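Hand dishwashing

Hand dishwashing is the cleaning of tableware and utensils at a sink. Lightly soiled items are usually washed first and greasy ones last.

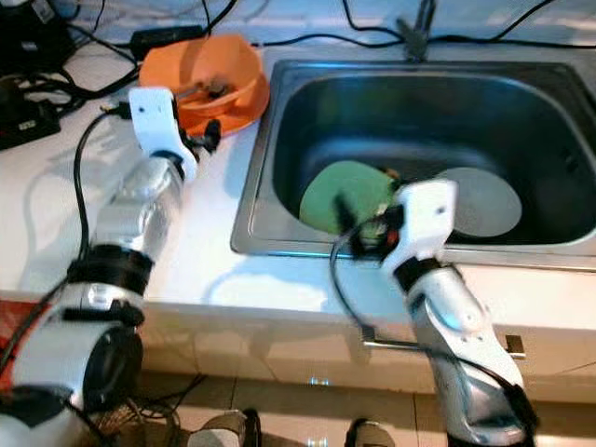

Green scrubbing pad in a stainless steel sink, with a round grey plate.

Bowls and plates of one set may be stacked by the sink — the bowl on the plate — before washing.

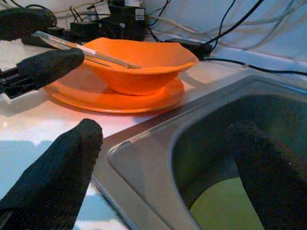
Rinsing and draining

Detergent is rinsed off under running water. The Betbridge household guide advises water at 46 °C.

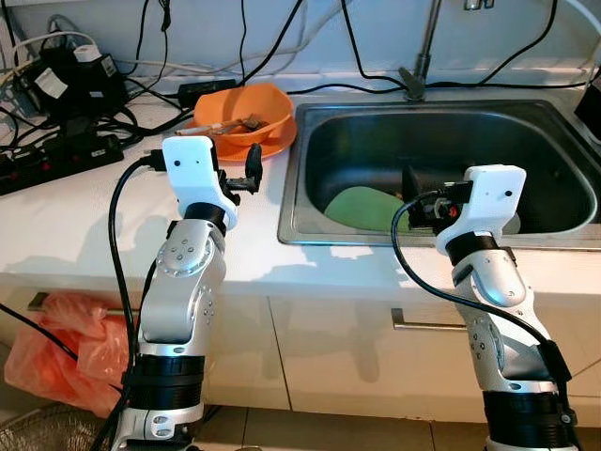 Aileen Barredo objects that a figure is of little use at home, and that rinsing until no foam remains is enough.

Plates drain best on edge. Flat storage while damp
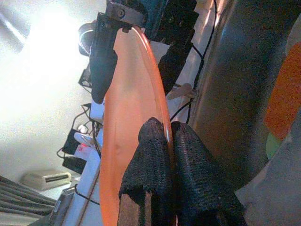 tends to leave marks on glazed ware, and a rack spacing of 14 mm is recommended for shallow plates.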